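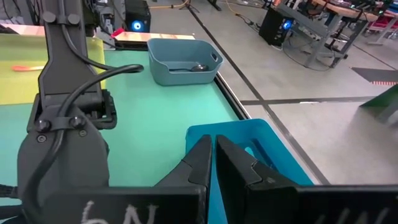
I have eaten with the same spoons for eleven years and I never sorted them. They came into our kitchen drawer one after another, from my mother, from the shared apartment before this one, from a picnic where we took home more than we brought. Last month the drawer stopped closing. I pushed, Gunhild pushed, and then we took the whole thing out and turned it over on the table.

I will not say how many spoons there were, but for a household of two persons it was a little shameful.

My first idea was to sort by size, as in the drawer inserts you can buy. Large spoons in the long place, small ones in the short place. I tried this for one week. The problem is that we have many spoons which are between, too big for coffee and too small for soup, and every time I emptied the dishwasher I had to stop and decide. Gunhild decided differently than me, so the middle ones were moving from one side to the other all week.

Then I tried to sort by handle. Spoons with colored handles are easy to see, also when you are half asleep, and it is nice to have the plain metal ones lying together. I used two plastic bins for it, without a lid, and they stand on the counter and not in the drawer. A bin has one big advantage over an insert: you can lift it and carry it to the table when guests come.

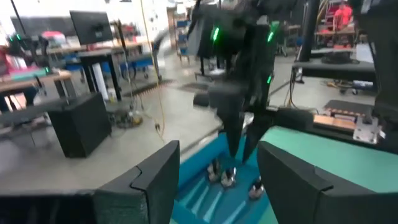
The color of the bin matters more than I expected. If both are the same, you have to look inside each time. Now I would always buy two different colors, even if they look less elegant on the counter. My friend Kári Lund wrote labels on his, but his children peeled them off after two days.

The next question is if spoons should stand or lie. Standing spoons take less room and you can grab one quickly, but the bowls touch each other at the top, and a light bin can fall over when you pull. Lying spoons stay quiet, and you see the whole shape. The weak side is that they slide into each other and make a nest, and then you pull one and get three. I let the long ones stand and the small ones lie, and I am satisfied with it so far.

A flat tray is also useful, only for the spoons that are in use today. Ours is from Akent and it was the cheapest one in the shop. The cooking spoon goes there, and the one for tasting, and the one which Gunhild takes for her yogurt and wants to use again in the evening.

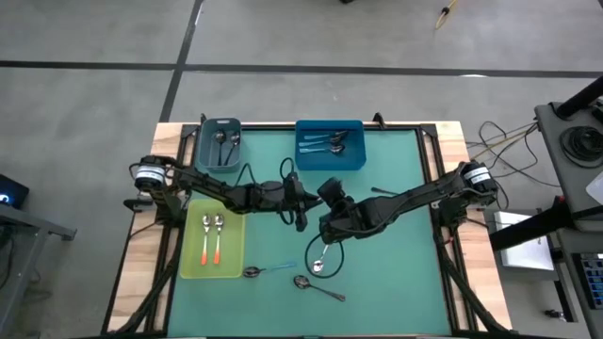 It is good to spread everything out on a mat before you begin, because a bare table is loud when metal falls on it. Put all spoons on the mat, also those you are sure about. I found two that I had been looking for since February, and one which belongs for certain to Lieven Lambrechts. Lieven, it is washed and waiting for you.

What to do with the rest? I kept the spoons that we really take in the hand and put the others in a paper bag in the hallway. After two weeks we had gone to the bag only once, for a long thin spoon that reaches the bottom of the mustard jar. That one came back. The bag I will bring to the second-hand shop on Saturday, if Gunhild does not look into it again before.

The forks are still in the drawer, and it closes now. I have not started with the knives.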